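Kelechi had been on at me for ages to come along to the Sernis open day, and I'm so glad I gave in! We started with tea (and far too much cake) in the hall at Rustberg, then wandered from room to room for the whole afternoon – 132 visitors by the time we left, said Jonas Moser on the door. My favourite was the table with the little latch box, all bright doors and brass catches. I want one at home! 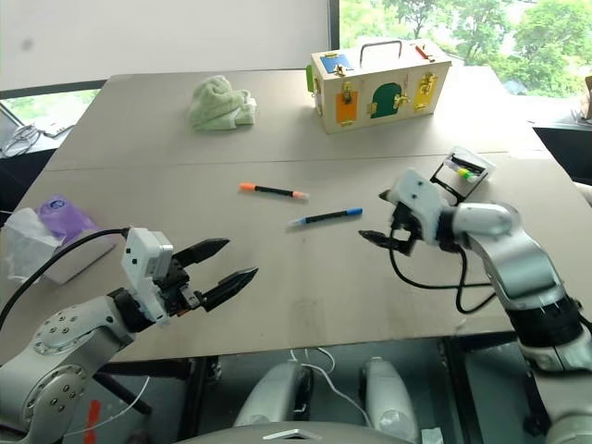 The latch box, with the orange and blue markers in front.

We're going back in April.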